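Pramemwood Photograph Collection: Cataloging and Digitization
Progress report to the Groltunia Fund, period ending in May

Work on the print albums is on schedule. The loose prints are behind, for reasons given below.

Albums. The Thomas album, which holds 195 salt and albumen prints, has been scanned in full, front and back of every leaf. Catalog records are finished for all of them and went live on the public site in April. Captions in the album were copied exactly as written, including the misspelled place names, and the modern spelling was added in a separate field so that either form will come up in a search. Two of the prints carry the same caption but show different buildings. We have left both records marked "location unconfirmed."

Loose prints and view cards. The grant covers 4000 items in this group. Sorting by maker took longer than planned because many mounts had been trimmed and the studio stamps were lost. Where the stamp is missing we date by mount size and paper only, and the record says so. Fivley delivered the second set of archival boxes in March, a month late, and rehousing could not start until then.

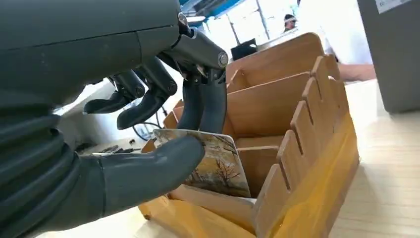 Rehousing is now moving at a steady pace, and we expect to reach the last of the street views by the end of August. The harbor views will follow. They are in better condition and mostly numbered by the studio, so the records should go faster.

Conservation. Minor tears were repaired in-house. A few prints with lifting hand color have been set aside and will not be scanned until a paper conservator has looked at them. We have asked for a quote.

Budget. Spending is within the approved lines except for supplies, which is over by $200. The extra went to polyester sleeves in a larger size. We ask that this amount be moved from the travel line, which has not been used.

Next period: finish the street views, begin the harbor views, and send you the draft text for the online exhibition in September.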